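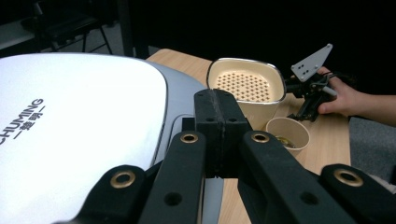
4. Preparing two-handed recordings in Anley

This section covers recordings made with two hand-held grippers at the same table. Recordings made with one gripper are covered in section 3, and most of the menus are the same. You need Anley installed, a finished calibration from Jundell for each gripper, and write access to the project folder.

Anley treats each gripper as a separate device with its own camera, its own clock and its own path through space. The job in this section is to bring the two together, mark where each part of the task starts and stops, and export the result for training.

4.1 Loading a pair

1. Open Anley and choose File, then New Pair.

2. Select the left-hand recording first, then the right-hand one. The order sets the device labels and can't be changed later without starting the pair again.

3. Check the calibration name shown beside each recording. If it reads "default", stop and attach the correct Jundell file by clicking the name.

4. Click Load. Both videos appear side by side, with the jaw-width curves underneath.

5. Drag the slider from one end to the other and watch both views. You are looking for missing video and long freezes. Single dropped frames are filled in automatically and marked in grey on the timeline.

Note: Each gripper usually comes into the other's view at some point. Leave these stretches in. The pair solver uses them as a check on the distance between the two devices.

Caution: Do not rename recordings in the file manager while a pair is open. Anley will keep the old name in the pair file and refuse to save.

4.2 Lining up the clocks

The clocks are matched by Pritton, which runs in the background when a pair is loaded. A green bar under the timeline means a match was found. An amber bar means that Pritton has made a guess and wants you to confirm it.

1. If the bar is amber, move the slider to any moment where both jaws close sharply. A handover is best. Two separate grasps close together in time will also do.

2. Put the left marker on the frame where the left jaw-width curve stops falling.

3. Put the right marker on the matching frame in the other curve.

4. Click Confirm Offset.

5. Repeat at a second place, as far from the first as the recording allows. If the two offsets differ by more than 3 frames, the clocks are drifting and you should tick Allow Drift before going on.

Do not line up the clocks by eye from moving water or swinging string. Both look much the same over several frames and the match will be poor.

4.3 Solving the paths

1. Choose Solve, then Camera Path, and leave the window length at 400 frames for table-top work.

2. Tick Mask Own Gripper. This hides the fingers and linkages of the device that carries the camera, so the solver doesn't take them for fixed parts of the room.

3. Tick Mask Other Gripper if the second device is in view for much of the recording.

4. Click Run. You can carry on with another pair in the meantime.

When the solve is done, the path is drawn in blue where it is trusted and in red where it is not. Short red stretches can be bridged with the Bridge button. Long ones have to be cut.

Red stretches mostly come from one of these:

Glossy lids and appliance bodies close to the camera. Reflections move with the camera and give false points. Draw a box around the surface with the Ignore tool and run the solve again on that stretch only.

Dark background. If the area behind the table gives no detail, the solver has only the table top and the objects on it to work with. Raise Point Limit from Normal to High.

A cup or bowl filling most of the view. See 4.4.

Note: Ignore boxes are stored in the pair file and apply only to the pair in which they were drawn. Tove Holst keeps a script in the tools folder that copies them between pairs shot with the same table layout. It overwrites whatever boxes are already there, so make a copy of the pair file first.

4.4 Close work with cups and other small containers

Paper cups need their own settings. The wall is plain, the rim changes shape in the view as the gripper tilts, and when a cup is held between the fingers it moves with the camera. With the normal settings the solver will decide that the cup is the room and that the gripper is standing still.

1. Select the stretch in which the cup is held.

2. Choose Solve, then Held Object. Click once on the inner wall of the cup. The mask should spread to the rim and stop there.

3. If the mask leaks past the rim on to the table or an appliance, lower Spread by one step and click again.

4. Click Use Last Good Path. The solver will now lean on the motion sensor for the selected stretch and tie it back to the video at each end.

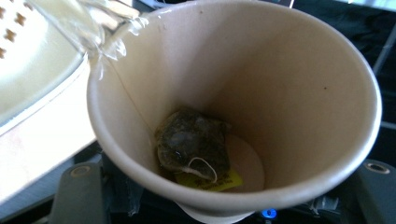 5. Click Liquid in the object list if anything is poured during the stretch, then paint over the stream in one frame. Anley follows it forwards and backwards until it can no longer find an edge. Clear water is often lost against a white appliance, and you may need to paint it again in two or three places.

6. Check that tea bags, strings and tags inside the cup have been left within the held-object mask. They are counted as contents. Only give a string its own label if a gripper takes hold of it.

Caution: Use Last Good Path is meant for short stretches. Over a long hold the motion sensor wanders, and the path can end up well below the table top without turning red. Always play the join at the end of the stretch before saving.

4.5 Marking the steps of the task

Steps are marked on the timeline, one row for each hand. The two rows don't have to agree. One hand may hold a cup through several steps of the other.

1. Press S to start a step and E to end it. The step belongs to whichever row is highlighted. Press Tab to change rows.

2. Pick a step name from the list. The kitchen list has reach, grasp, hold, move, place, pour, release and wait. Ask Ustyna Kushnir before adding a name, as the training side reads the list by position.

3. Start pour at the first frame in which liquid leaves the spout. If the start is out of view, use the first frame in which you can see the stream, and tick Start Hidden.

4. End pour when the stream breaks. Drips afterwards belong to wait.

5. Mark a hand as wait only when its jaw is still and holds nothing. A still hand with a cup in it is hold.

Do not mark contents as full, half full or empty from a single frame. Anley takes the fill state from the whole step and leaves it as unknown if the bottom of the cup was never in view. Unknown is an acceptable value.

4.6 Checking and exporting

1. Choose Check, then All. Errors are listed on the right. Click an error to jump to it.

2. Correct every error in red. Warnings in yellow may be left, but add a short remark so that the next person doesn't look into the same thing.

3. Choose Export, then Training Set. Select Lawal as the target format unless your project sheet says otherwise.

4. Leave Frame Step at 3.

5. Click Export. The export window shows the number of frames written for each hand. The two numbers must be equal.

Error 105: the step rows end at different times. Extend the shorter row with wait or hold, whichever fits.

Error 2884: the calibration file is newer than the recording. It is raised for any recording made before a gripper was last taken apart. Attach the older Jundell file and solve the paths again. The masks and steps are kept.

If an export stops part of the way through, delete the unfinished folder by hand before trying again. Anley does not clear it, and the second export will be added to the end of the first.

Section last changed 03/08/2019. Send corrections to Arsen Dmytriv, with the pair file attached.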